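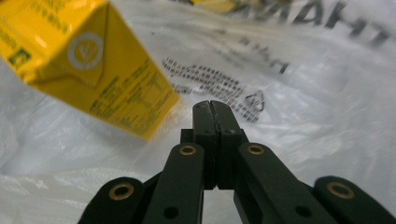 Gripper closed in front of the printed bag, yellow carton at left

Hi Telmo, hi all,

Thanks so much for the notes, and sorry for taking my time with them. I'm quoting Telmo's main point so everyone has it handy:

> Draft 2 says "do not grip packaging by a loose edge." Do we really want that as a flat rule? With thin film the edge is often all you get.
> Telmo

I went back and forth on this one (Vesna and I must have traded 15 messages!) and I think you're right — a flat ban is more than we need. What I'd love to see is a rule that says: close the fingers fully on the film, keep clear of printed warnings and recycling marks where you can, and log the grip as "edge."

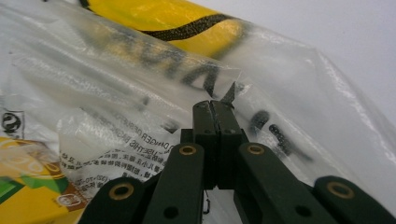 The log entry matters to me most, and the Erkel folks asked for the same thing back in February. I'd also keep the 20 mm clearance from neighboring packages, though I'm happy to be talked out of it if Jayanthi has a better number. Could everyone send wording for section 2 straight to the list?

Warmly,
Geetha Naidu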